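발표자 노트: 잔디밭이라는 종교에 대하여
작은 도서관 저녁 강연용, 45분. 물 두 병 챙길 것. 첫 병은 도입부에서 다 마시게 된다.

[슬라이드 1 – 제목]

인사. 이름은 짧게. 직함은 생략한다. 어차피 "조경사 연구자"라고 하면 다들 조경 기사로 알아듣고 쉬는 시간에 자기 집 향나무 상태를 물어보신다. 향나무는 저도 모릅니다, 라고 미리 말해 두면 웃음이 한 번 나온다. 안 나오면 그냥 넘어간다.

오늘 이야기할 것은 잔디밭이다. 잔디가 아니라 잔디밭. 식물 이야기를 기대하고 오신 분께는 죄송하다는 말을 여기서 한다. 식물은 중간에 잠깐 나왔다가 곧 깎인다.

[슬라이드 2 – 질문 하나]

객석에 묻는다. 먹을 수도 없고, 팔 수도 없고, 가만두면 자라고, 자라면 잘라서 버려야 하는 작물을 집 앞에 심으시겠습니까? 대답을 기다린다. 맨 앞줄에서 꼭 한 분이 "안 심죠" 하신다. 그러면 그분께 사는 곳을 여쭤본다. 아파트라고 하시면 "관리비로 심고 계십니다"라고 답한다.

주의: 지난번 Mirani 강연에서는 앞줄 분이 골프장을 하신다고 했다. 그 경우에 대한 대비책은 아직 없다.

[슬라이드 3 – 양과 귀족]

영국 이야기로 시작. 길게 하지 말 것. 17세기와 18세기의 넓은 영지, 짧게 다듬은 풀밭. 요점은 하나다. 이 좋은 땅에 밀을 심지 않아도 나는 굶지 않는다는 선언. 땅을 놀릴 수 있는 사람만이 잔디밭을 가졌다. 풀은 양이 뜯거나 낫을 든 사람이 새벽에 베었다. 이슬이 있을 때 낫이 잘 든다. 그러니까 주인이 창문을 열고 감탄할 즈음이면 일은 벌써 끝나 있었고, 일한 사람은 보이지 않았다.

(보이지 않는 노동이라는 말은 쓰지 말 것. 그 말을 쓰면 뒷줄에서 필기를 시작하는데, 필기가 시작되면 아무도 웃지 않는다.)

하하 담장 이야기. 시야를 가리지 않으려고 담을 도랑 속에 묻은 것. 집에서 보면 풀밭이 지평선까지 이어지고 양은 알아서 가까이 오지 않는다. 이름의 유래는 여러 설이 있으니 단정하지 않는다. 걷다가 빠진 사람을 보고 낸 소리라는 설이 제일 마음에 들지만 마음에 든다는 것은 근거가 아니다.

[슬라이드 4 – 기계]

1830년, 에드윈 버딩의 잔디 깎는 기계 특허. 직물 공장에서 천의 보풀을 깎던 기계에서 착안했다고 알려져 있다. 이 대목은 손동작을 크게 한다. 원통이 돌고 칼날이 돌고. 풀밭을 천처럼 다루기 시작했다는 점만 강조하면 된다. 그 뒤로 우리는 마당에도 보풀이 있다고 생각하게 되었다.

여기서 시간 확인. 12분이 넘었으면 하하 담장에서 너무 신이 났던 것이다.

[슬라이드 5 – 교외로]

대서양을 건넌다. 영지 하나를 잘게 썰어 한 집에 한 조각씩 나눠 준 것이 교외 주택가의 앞마당이라고 보면 이해가 빠르다. 차이는 담이다. 영국 귀족은 담을 땅에 묻었고, 미국 교외에서는 아예 세우지 않는 쪽이 예의가 되었다. 앞마당은 내 땅인데 모두의 풍경이다. 세금은 내가 내고 감상은 이웃이 한다.

그래서 앞마당의 잔디밭은 이상한 공간이다. 거기서 밥을 먹으면 이상한 사람이 된다. 의자를 놓고 앉아 있어도 눈치가 보인다. 뒷마당에서는 무엇을 해도 되는데 앞마당에서 허락된 활동은 사실상 깎기와 물주기, 그리고 깎고 있는 이웃에게 손 흔들기다. 연석에서 현관까지, 걸어서 몇 초 걸리는 그 경사진 풀밭을 위해 주말 오전을 바친다. 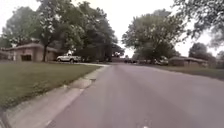
Fiachra Ó Súilleabháin은 이 대목의 초고를 읽고 메일로, 당신은 앞마당을 지나치게 미워한다고 했다. 자기는 어릴 때 길과 집 사이에 풀밭이 없는 동네에서 자랐고, 트럭이 지나가면 부엌 찻잔이 흔들렸으며, 그 쓸모없는 몇 걸음이 얼마나 고마운 것인지는 찻잔을 붙잡고 살아 본 사람이 안다는 것이다. 쓸모없는 땅이 전부 허영은 아니고 어떤 것은 그냥 거리라고도 했다.

맞는 말이라서 기분이 나빴다. 이 의견은 그대로 읽어 드리고, 반박은 하지 않는다. 반박을 두 번 써 봤는데 두 번 다 찻잔에서 막혔다.

덧붙일 것은 하나. 거리가 필요하다는 것과 그 거리를 4센티미터로 유지해야 한다는 것은 별개의 주장이다. 찻잔은 풀의 키를 모른다. 여기서 잠깐 쉬고, 물.

[슬라이드 6 – Billholm 규약]

오늘의 본론. Billholm은 내가 제일 오래 들여다본 주택 단지다. 주민 규약집이 있고, 그중 앞마당 조항만 따로 묶은 부속서가 있다. 규약집을 처음 받았을 때 나는 이것이 풍자 소설인 줄 알았다.

읽어 드릴 조항. 천천히, 감정 없이 읽는다.
풀의 높이는 이웃 필지와 현저히 달라서는 안 된다.
현저히 다른지의 여부는 이웃이 판단한다.
이웃이 부재중일 경우 그 맞은편 이웃이 판단한다.

마지막 줄에서 보통 웃음이 나온다. 웃음이 가라앉으면 숫자를 띄운다. 내가 열람한 기간의 앞마당 관련 민원은 모두 1,667건이다. 그중 풀의 높이에 관한 것이 1,577건. 나머지 구십 건에 우편함, 개, 풍경 소리, 그리고 "현관문의 파랑이 지나치다"가 들어 있다. 그러니까 사람들은 개가 짖는 것보다 풀이 자라는 것을 훨씬 못 견딘다. 개는 적어도 가끔 멈추기 때문이라고 나는 생각한다.

민원서 한 장을 소개. 이름은 가렸다. "옆집 풀이 우리 집 풀보다 높아서 우리 집 풀이 낮아 보입니다." 이 문장은 두 번 읽어도 좋다. 나는 이 문장을 냉장고에 붙여 놓았다.

[슬라이드 7 – 돈]

벌금은 첫 회 경고, 다음부터 부과. 액수보다 절차가 재미있다. 통지서가 우편으로 가는 데 걸리는 시간 동안 풀은 더 자란다. 그래서 통지서를 받은 시점의 풀은 통지서에 적힌 풀보다 언제나 길다. 이의를 제기하려고 자를 들고 나간 사람은 전부 자기에게 불리한 증거를 얻었다.

한 집은 2,000달러까지 갔다. 이 집은 나중에 마당을 전부 자갈로 덮었고, 그러자 자갈의 색에 관한 조항이 새로 생겼다. 규약집이 얇아지는 경우는 본 적이 없다.

(질문 예상: 그래서 그 집은 어떻게 됐나요? 답: 이사했다. 어디로 갔는지는 모른다. 잔디가 있는 곳은 아니기를 바란다.)

[슬라이드 8 – 씨앗 장사]

Akumton이라는 씨앗 상표를 소개한다. 카탈로그의 문장이 좋다. "이 품종은 천천히 자랍니다." 풀 파는 사람이 풀이 덜 자란다고 자랑하는 것이다. 밥이 맛이 없다고 자랑하는 식당을 떠올려 보시라고 하면 된다. 그런데 같은 카탈로그 뒤쪽에는 성장을 촉진하는 비료가 실려 있다. 그리고 그 다음 쪽에 깎는 기계가 있다. 빨리 자라게 해서 자주 깎고, 깎아서 약해지면 다시 먹인다. 완벽한 식단이다. 누구의 식단인지는 말하지 않고 다음 슬라이드로.

7월 이야기도 여기서. 한지형 잔디는 더위에 성장을 늦추고 누렇게 쉰다. 죽은 것이 아니라 휴가다. 그런데 사람이 이것을 못 본다. 물을 틀어서 깨운다. 깨우면 자라고, 자라면 깎아야 하고, 그러면 더운데 나가야 한다. 휴가 간 직원을 불러내서 그 직원을 감독하느라 본인도 휴가를 못 가는 사장과 같다. 이 비유는 직장인이 많은 날에 잘 통한다.

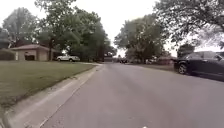

물을 틀면 수도 요금이 나오고, 수도 요금이 나오면 가족회의가 열린다. Billholm에서 면담한 집들 가운데 잔디 때문에 부부 싸움을 했다는 집이 여럿이었는데, 다투는 내용은 거의 같았다. 한쪽은 너무 자주 깎는다고 하고 다른 쪽은 줄이 안 맞는다고 한다. 줄이란 기계가 지나간 자국이다. 그 자국을 대각선으로 낼 것인가 세로로 낼 것인가를 놓고 사흘 동안 말을 안 한 집이 있었다. 어느 쪽으로 결론이 났느냐고 물었더니 격주로 번갈아 한다고 했다. 외교란 이런 것이구나 싶었다.

면담하면서 제일 많이 들은 말은 "나는 상관없는데 남들이"였다. 모두가 상관없는데 남들 때문에 깎고 있었다. 그 남들을 찾아가 보면 역시 상관없다고 했다.

[슬라이드 9 – Rernis의 경우]

반대편 사례. Rernis는 규약에서 풀 높이 조항을 빼 본 곳이다. 단지 전체 394가구. 첫해에 무슨 일이 있었는가. 아무 일도 없었다. 다들 똑같이 깎았다. 벌금도 없고 통지서도 없는데 같은 시간에 나와서 같은 높이로 깎았다.

여기서 슬라이드를 넘기지 말고 조금 기다린다. 객석이 실망하는 것이 느껴질 것이다. 다들 야생화를 기대하셨다. 나도 그랬다. 연구비 신청서에도 야생화라고 썼다.

둘째 해에 한 집이 마당 모서리를 안 깎았다. 이유를 물으니 기계가 고장 나서라고 했다. 그 모서리에 토끼풀이 올라왔고, 벌이 왔고, 맞은편 집 아이가 구경하러 왔다. 기계를 고친 뒤에도 그 모서리는 그대로 두었다. 그다음 해에는 옆집도 모서리 하나를 남겼다. 모서리의 크기가 옆집 것과 현저히 다르지 않았다는 점은 꼭 말씀드린다.

토끼풀 보충: 원래 잔디 씨앗 혼합물에 토끼풀을 넣던 시절이 있었다. 질소를 고정하니까 풀에도 좋았다. 넓은 잎 잡초를 죽이는 약이 보급되면서 토끼풀도 같이 죽었고, 그 뒤로 토끼풀은 잡초가 되었다. 약에 죽으니 잡초라는 논리다. 이 부분은 질문이 많이 들어오니 참고 문헌 쪽지를 나눠 드릴 것. 쪽지는 가방 앞주머니에 있다.

[슬라이드 10 – 우리 동네]

한국 이야기를 안 하면 반드시 항의가 들어온다. 우리에게는 앞마당이 드문 대신 "들어가지 마시오" 팻말이 있다. 아파트 단지 잔디, 관공서 앞 잔디, 대학 본관 앞 잔디. 그리고 무덤. 한국에서 가장 정성껏 깎는 풀은 산 사람의 것이 아니다. 벌초 이야기를 꺼내면 객석 표정이 한꺼번에 바뀐다. 예초기를 누가 메느냐로 형제간에 등급이 매겨지는 그 하루에 대해서는 각자 사연이 있으시므로, 여기서 마이크를 넘기면 돌아오지 않는다. 넘기지 말 것.

다만 한마디는 한다. Billholm 사람들에게 한국에서는 조상의 묘에 난 풀을 깎으러 온 친척이 모인다고 설명했더니, 한 분이 매우 진지하게, 그럼 깎은 높이는 누가 판단하느냐고 물었다. 큰아버지라고 대답했다. 그분은 바로 이해했다.

[슬라이드 11 – 질의응답]

예상 질문 정리.

잔디를 없애자는 말씀인가요: 아니다. 뛰어놀 곳에는 좋은 바닥이다. 밟으라고 심은 풀에는 불만이 없다.

이끼는 어떤가요: 그늘지고 습하면 좋다. 교토 사진을 보고 결심하신 거라면 일 년만 더 생각해 보시라고 한다.

인조 잔디는요: 여름 한낮에 맨발로 한번 서 보시라고 한다.

선생님 댁은요: 이 질문은 매번 나온다. 우리 집은 4층이고 베란다에 화분이 두 개 있다. 하나는 파인데, 길이가 들쭉날쭉해서 며칠 전에 가위로 맞춰 주었다. 이 대답은 질문이 나왔을 때만 한다.

끝나는 시간은 밤 9시. 프로젝터 케이블은 도서관 것이니 두고 온다.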